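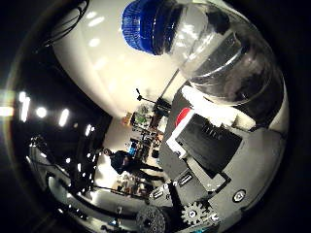
4.2 签字权的实际归属

Tirnusero市与驻军之间的应急物资协议，文本上写得很清楚：储备由市里出钱，库房由驻军出地，动用须双方签字。实际操作是另一回事。我们读完188份会议纪要之后的第一个印象，是“双方签字”这四个字在不同年份指的是不同的人。早期是市长和驻军司令，后来是副市长和后勤处长，再后来纪要里只写“已会签”，谁签的不知道。物资种类也影响签字层级。发电机、帐篷这类一直走完整程序，瓶装水则松得多。透明塑料瓶、亮蓝色带棱纹的瓶盖，图3那种，单价低，有保质期，每年都要轮换，轮换就要出库，出库按条文就得签字，于是每年都有一批签字纯粹是为了把快到期的水换掉。久而久之，签水的人和签别的东西的人就分开了。本节要讲的争议，就是从水开始的。

先交代时间线，细节见附录B。协议签订后头几年没有纠纷，纪要也薄，有的一页都不满。转折在市里换届之后。新一届市议会里，Helmi Kokkonen进了预算小组，她对储备协议的意见很早就公开了：市里付钱，钥匙在别人手里。驻军方面的联络官当时是Vilho Hirvonen，他的回应也记在纪要里，大意是库房在营区内，营区的门禁不可能交给文职人员。两个人说的都对，协议里也都能找到依据，第六条支持前者，第九条支持后者。起草的时候大概没人把两条放在一起念过。

水的问题。当年12月例行盘点，市里账面上瓶装水3,247箱，驻军库房登记的数字对不上，少了87箱。差额不大，按保质期内的轮换损耗完全解释得通，Hirvonen当时也是这么解释的。但是轮换出库单上只有驻军一方的签字。市里那一栏空着。Kokkonen没有追那87箱水，她追的是那一栏空白，追了四次例会。

这里有必要说一下我们的材料限制。例会纪要由双方轮流记录，市里记的偏长，驻军记的偏短，同一次争论在市里的版本里占三页，在驻军的版本里是“就出库程序交换了意见”。所以纪要长短不能当作争论激烈程度的指标，我们早期的编码犯过这个错误，后来重做了。访谈共11人，市里七人，驻军四人，驻军四人中有一位要求不录音，只做了笔记，引用时按转述处理。

回到签字。Kokkonen提出的方案是：凡出库，不论数额，市里必须有一名指定人员到场签字。驻军不同意“到场”。来回几轮之后变成“到场或远程确认”。又过一轮变成“事后四十八小时内确认”。到这一步，原来的方案已经基本没有了，可是纪要里双方都记作“达成一致”。访谈时我们问过Kokkonen，她说她接受四十八小时的写法是因为预算表决快到了，储备金那一项和别的项目绑在一起，再拖下去整包都过不了。Hirvonen的说法不同，他认为四十八小时是他一开始就提过的，只是市里当时没听进去。我们查了，他提过一次七十二小时，没找到四十八小时。不过驻军版纪要缺两期，不能排除。

缺的两期。问过，答复是归档时换系统。

需要指出，“指定人员”是谁，又是一轮。市里先后推了三个名字。第一个是应急办主任Arvo Aaltonen，驻军没有异议，但Aaltonen本人不愿意，他的理由写在一封内部邮件里，经他同意摘录：“我签了就是我负责，可我既进不去库房，也调不动车。”这句话后来在访谈里被五个人以不同形式引用过，市里的人引它说明驻军不放权，驻军的人引它说明市里没人愿意担责任。同一句话两种用法，本文第5节讨论责任规避时还会用到。第二个名字是采购科的，任命没下来人就调走了。第三个是Shazia Minhas，当时在法务，最后就是她。

Minhas任指定人员期间的确认单我们全部看到了，是整个材料里最完整的一块。几个特点，简单列一下就行，不展开：确认基本都在时限内；她的附注很多，且越来越长；附注里反复出现的要求是出库单上写明用途，而不只是写“轮换”。驻军一方对附注从不书面回应，但从某一期开始，出库单上的用途栏确实填得细了。没有任何决议要求这样做。我们把这种现象暂称为“附注治理”，名字不太好，审稿人如有更好的说法可以换。它的机制大致是，一方没有否决权，但有留下文字的权利，而文字会进档案，档案会被下一次预算讨论翻出来。填表的人知道这一点，就会把表填得经得起翻。

既使如此，也不宜高估。Minhas自己在访谈里相当冷淡，她认为用途栏变细主要是因为驻军内部换了后勤系统，新系统不填用途提交不了。我们核对了时间，新系统上线与用途栏变化相差三期，系统在后。也就是说有三期是在旧系统里填细的。三期太少，说明不了什么，先放在这里。

4.3 第三方进入之后

签字的事还没完全落定，Solis进来了。Solis是承包仓储的公司，总部不在本地，在Halunley有一处民用仓库。市里当时的想法很直接：既然营区的门进不去，就把一部分储备挪出来，放到Halunley，门归市里管。2024年3月16日的联席会议上，市里正式提交了分仓方案，瓶装水、毛毯先行，发电机和燃料留在营区。

驻军的反应比市里预想的平淡。反对意见只有一条，距离。Halunley在河对岸，一旦桥断了，分过去的东西等于没有。市里答复说桥如果断了，营区这边的东西同样过不去河对岸的居民那里。这个回答在逻辑上是成立的，在会上也没有人反驳，但后来的几次讨论里谁都没有再提，争论转到了费用上。为什么转，我们有两个解释，倾向第二个。

解释一，费用问题确实更急。Solis的报价按季度浮动，市里的预算按年度核定，中间的差额由谁补，协议没写。

解释二，距离问题一旦认真谈下去，双方都要承认协议的前提是错的。原协议假定灾害来自一个方向，储备集中在一处，由离得最近的力量去搬。河对岸的人口在协议签订时还不多，现在多了。承认前提错了，就要重签，重签就要把第六条和第九条放在一起谈。谁都不愿意谈这个。谈费用安全，费用可以谈一辈子。

Bongani Nel当时代表Solis列席，没有表决权，但他的作用比列席身份大。多位受访者提到，正是因为他在场，市里和驻军第一次需要向一个外人解释这套签字程序。解释的过程里发现双方讲的不一样。驻军讲的是先出库后确认，市里讲的是先确认后出库，例外情况下才可以事后。而这时候四十八小时的规则已经运行了相当一段时间，Minhas的确认单一张张都在，没有人觉得有矛盾。原因也简单：瓶装水轮换这种事，先后无所谓。水换了就换了。程序在低风险物资上跑得很顺，两种理解就这么并存着，谁也没碰到谁。

这一点对理论部分比较要紧。Khoo模型（见2.3）假定模糊条款会在第一次使用时暴露分歧，双方随即补充约定或者诉诸仲裁。本案不支持。模糊条款用了很多次，每次都没出事，分歧反而在反复使用中被盖住了。暴露它的是一个第三方的提问，与使用次数无关。我们的修正建议是在模型里加入“使用的利害程度”一项：利害低的使用不仅不暴露分歧，还会各自强化各自的理解，等到利害高的使用出现时，双方手里都有一叠先例，而且是同一叠。

同一叠先例这个说法，受访者里Aaltonen讲得最好。他讲的时候已经离开应急办。他说如果哪天真要动发电机，两边都会拿出Minhas的单子来，一边说你看，一直是事后签的，一边说你看，一直是要我们签的。

分仓方案最后通过了一半。毛毯过去了，水没有。水没有过去的原因在纪要里写的是“保质期管理的连续性”，访谈中没有一个人能说清楚这是什么意思。Hirvonen认为是市里的措辞，Kokkonen认为是驻军的措辞。从草稿的修订记录看，这几个字最早出现在市里发给驻军的第二稿，但是批注的人用的是公共账号，查不到个人。

水留在营区的后果是，轮换照旧，出库单照旧，Minhas继续写附注。Halunley那边毛毯没有保质期，不需要轮换，也就几乎没有出库，也就没有签字，市里争来的那扇门在我们观察期内只开过两次，都是盘点。两次盘点的签字人不同，其中一次Solis的仓管员在市里那一栏签了名，后来划掉重签。单子上两个名字都看得见。

关于本节的几点说明。一，上述分析只覆盖非紧急状态下的动用，观察期内没有发生需要大规模动用储备的灾害，紧急状态下的签字如何运作，本文没有数据。二，驻军内部的签字链我们只能看到最后一环，前面几环属于不公开材料。三，Solis与市里的合同文本我们看过但不能引用，涉及报价的地方一律按会议纪要中的公开表述转写，跟合同有出入的以合同为准，出入不大。四，编码手册的旧版里“确认”和“会签”是同一个代码，新版已拆开，表4用的是新版，表2还是旧版的的，定稿前会统一。

另外，Kokkonen在本文初稿完成后来信，对4.2中预算表决一段有补充，她认为储备金与其他项目绑定并非临时安排，前一届就是这样。我们核过前一届的预算文件，绑定确有，但绑的项目不同。正文暂不改，记在这里。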